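Prendarden dragonfly records moved to a single database ahead of fall count

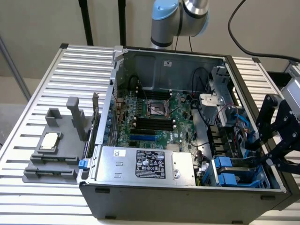

An open desktop tower with its side panel off. The motherboard carries a Dell logo.

Records of dragonflies and damselflies from the Prendarden wetlands have been merged into one searchable database, replacing three separate archives that used different site names and different rules for what counted as a sighting. The Numberg Odonata Survey released the first version this month and will use it for the September migration count.

The merged set holds 2000 records from the Bunting Marsh boardwalk, the Furnus reservoir and the ditches along the old rail grade. Of these, 865 are backed by a photograph or a specimen. The rest are sight records, which stay in the database but are flagged and left out of the published flight-season charts.

Lacey Whitlock, who coordinates the survey, said the main work was in the site names. Bunting Marsh appeared in the older files under five spellings, and the Furnus reservoir had been split at the dam by one recorder and treated as a single site by everyone else. The split has been kept. Water below the dam is moving and cool and holds clubtails, while the upper basin is still water with a different set of species.

Duplicates were the second problem. An insect seen by four people on the same walk could be entered four times, sometimes with different counts. Entries matching on species, site and date were grouped and checked by hand, and 308 were removed. Where counts differed, the lowest was kept.

Identification standards have also changed. Female and immature meadowhawks are now accepted to species only with a clear side view of the abdomen or a view of the subgenital plate. Records that do not meet the standard have been moved to genus. Bluets are handled the same way, with males needing a view of the claspers for the harder species pairs. Observers whose records were moved can send additional photographs, and the entry will be reviewed again.

"Most of the genus-level records are probably what people said they were," Whitlock said. "We can't chart them on that basis."

The flight-season charts show first and last dates by species for each site. Several late dates in the old files did not survive review, including two for spreadwings at Bunting Marsh that had been entered with the day and month reversed. The early date for Springtime Darner at Furnus stands.

For the September count, observers will work fixed 200-meter transects at each site. Counts start at 10 a.m. and are repeated at 2 p.m., with wind, cloud cover and air temperature noted at the start of each pass. Large darners and saddlebags flying in a steady direction are logged separately from insects that are feeding or patrolling. Gliders go on the migrant sheet only if direction is recorded. Passes are dropped if it rains or if the air temperature is below 60 degrees Fahrenheit.

Shed larval skins may be collected from the Furnus boat ramp but not from the Bunting boardwalk, where the vegetation is closed to foot traffic. Each skin should go in its own vial with the site code, date and height above the water.

Paper sheets will still be accepted. Site codes are printed on the back of the new form, and the old codes should not be used on any sheet turned in after the count begins.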